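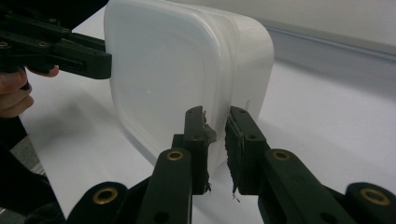

Packaging and Materials, Unit 2 handout
Plastics that touch food – what they are, how they're made, what goes wrong
January 2025

Read before lecture. I'll go fast through the first two pages so we have time for the migration stuff.

Where we left off

Last time: glass and metal. Both heavy, both great barriers, both recyclable more or less forever. Plastic is the opposite on nearly every count, and it still won. Keep the reasons in your head as you read – light, cheap, doesn't shatter, can be molded into almost any shape in a few seconds.

Two families to know

Thermoplastics: soften when heated, harden when cooled, can be done over and over (in theory). Nearly all food tubs, lids, bottles, films.

Thermosets: cure once, stay that way. Melamine plates are the common kitchen one. Won't remelt, so no ordinary recycling.

Rest of this handout is thermoplastics.

The usual suspects

PP, polypropylene, code 5. Milky if nothing is added to it. Holds up to hot food, takes bending well (living hinges on flip caps). Gets brittle in the freezer, which people find out when they drop one.

PET, code 1. Clear, stiff, good gas barrier for a plastic. Drink bottles, salad boxes. Ordinary PET goes soft with hot food. CPET, the crystalline kind, is the one used for oven trays, don't mix them up on the test.

HDPE, code 2. Milk jugs. Tough, waxy feel, cloudy.

LDPE, code 4. Squeeze bottles, bags, soft lids. Same monomer as HDPE, but the chains are branched so they can't pack as tight. Lower density, more flexible. That's the whole difference and you should be able to say it in one sentence.

PS, polystyrene, code 6. Clear and snappy as a solid, or foamed for cups. Doesn't like oils.

PVC, code 3. Less and less in food use. Some cling film still.

Code 7 is "other". Could be anything. Polycarbonate, PLA, multilayer. The code doesn't mean recyclable, by the way, only tells you the resin. Every year somebody writes this wrong.

Why some are clear and some are cloudy

Comes down to crystals. When a polymer cools, parts of the chains line up into ordered regions and the rest stay tangled. Ordered regions bend light differently from the tangled parts, so light scatters at every boundary. Lots of boundaries bigger than the wavelength of visible light = milky.

PS is amorphous – no crystals, nothing to scatter, clear.
PP is semi-crystalline – cloudy.
PET can go either way depending on how fast you cool it. Quench it and it stays clear. Cool it slow and it goes white.

Clarified PP has a nucleating agent in it. More crystals but much smaller ones, so less scatter. Students always expect fewer crystals. It's smaller.

Surface matters too. A polished mold gives a glossy part, a textured mold gives a frosted one, same resin in both.

White pigment is nearly always titanium dioxide. In 8-bit color pure white is 255 on all three channels, and the Drakow color sheets you'll get in lab list their whites that way. Ignore the other colums on the sheet, we don't use them.

How a tub gets made

Injection molding. Pellets in, screw melts and pushes, melt fills a closed mold, cools, mold opens, pins knock the part out. Good for thicker walls, tight lids, rims that need to be strong. Molds are expensive so you need volume.

Thermoforming. Start with a flat sheet, heat it till it sags, pull it down into a mold with vacuum or push it with air. Trim. Cheap and quick. Walls come out uneven – thin at the corners, where the sheet had to stretch the most. Yogurt cups, deli trays, berry boxes.

Blow molding. Bottles. Covered in Unit 3, skip for now.

Telling them apart: look for a gate mark. Injection parts have a little nub or dimple where the melt came in, often in the center of the base. Thermoformed parts don't have one.

Corners: always rounded if the designer knows anything. Sharp inside corners collect stress, crack first, and are a pain to wash. Ribs and thick rims are there for stiffness, so the rest of the wall can be thin.

Warping. Thick sections cool slower and shrink more than thin ones, which drags the part out of shape. Big flat bases are the worst. Fixes: even wall thickness, a slight dome in the base, longer cooling time (costs money, every second of cycle counts).

Migration

The important part. Small molecules in the plastic can move into the food. Leftover monomer, plasticizers, antioxidants, bits of pigment carrier, ink from the outside if the wall is thin enough.

What speeds it up:
heat
fat in the food
acid, for some additives
time
scratches and wear, more surface

Fat matters because most of these molecules dissolve in oil far better than in water. So a tub that's fine for crackers may not be fine for curry. Also why tomato sauce stains – the red pigment is oil-loving and heads straight into the polymer. You won't scrub it out.

Test idea: put the material in a simulant (a liquid that stands in for food), hold it at a set temperature for a set time, measure what came out. Water for watery foods, dilute acid for sour ones, oil or an alcohol mix for fatty ones. In our lab the hold is 72 hours. Start early in the week or you'll be coming in on your own time.

Microwave safe vs dishwasher safe

Not the same claim. Microwave safe is mostly about not softening and about what migrates when hot. Dishwasher safe is about detergent, heat from outside, and not warping on the rack. A tub can have one and not the other. Neither one says anything about the lid – check the lid separately, it's often a different resin.

Smells and stains

Plastics aren't sealed the way glass is. Molecules go in and come back out later. Onion, garlic, curry. A lid gasket made of silicone holds smell even longer than the tub. Airing it out helps, baking soda helps some.

Case for discussion: the Lendetov lunch line

Lendetov sold a two-part lunch tub, PP base with an LDPE lid. Complaints: lid popping off after a few months in the dishwasher. Base measured fine. The lid had grown slightly and the snap groove had relaxed. Company's first fix was a tighter groove, which made new lids so hard to open that people cracked them at the tab. Second fix was changing the lid to PP with a separate gasket, made by Clukum. More parts, higher price, better seal, and now the gasket gets lost or goes moldy.

Come with an answer to these:
Why would LDPE creep more than PP under the same load?
Which part would you change first and what would you test before spending on a new mold?
What does adding the gasket do to recycling?

No right answer on the last one but have an opinion and back it up.

Recycling, short version

Sorting is mostly by infrared. Black tubs are a problem – carbon black soaks up the infrared and the sorter sees nothing. Labels, food left inside, and mixed layers are the other big ones. Each trip through the extruder shortens the chains, so recycled resin flows easier but is usually weaker. That's why it gets blended with new.

Getting recycled PP back into food contact is hard, you have to show that whatever it soaked up in its last life has been cleaned out. More on that in April when we do regulation.

For lab

Bring two clean plastic containers from home, different codes. We'll do float tests (PP and the PEs float in water, PS and PET sink – foamed PS floats obviously, don't bring that), then bend, cut and look at edges. Safety glasses. Room is Dijkstra, the small lab, use the side door.

Write-up is two pages max. Include your density reasoning, not just "it floated". Sketch where the gate mark is if there is one. Late work loses points as per sylabus.

Reading: chapter on semi-crystalline polymers, skip the math on nucleation rate. Look over the migration tables but don't memorize them – you'll have them in the exam.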